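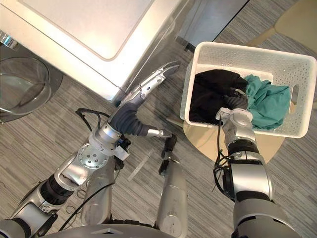
Ourania Vasilakis was at her desk on a Saturday when the laundry robot stopped answering her. It had a cloth in its right gripper and would not let go.

"The arm was live and the screen said idle," she said. "Those two things should never be true together."

Vasilakis runs testing at Clodico, where the two-armed machine has been loading and unloading washers since April. The fault was traced to a wrist cable that had chafed at the elbow. When the arm reached low, the signal dropped for 3 seconds, and the controller took the silence to mean the job was done.

14 comments

Her colleague Stavros Kontogiannis hit the stop button. He was not hurt. "I had my hand in the basket about to pull the shirt free," he said. "I shouldn't have."

The log showed 131 dropped signals before that one. No alarm had been set for them.

Clodico has since rerouted the cable, and a lost signal now cuts power to both arms. Kontogiannis wants a second stop button by the door. "I've asked twice," he said.

8 shares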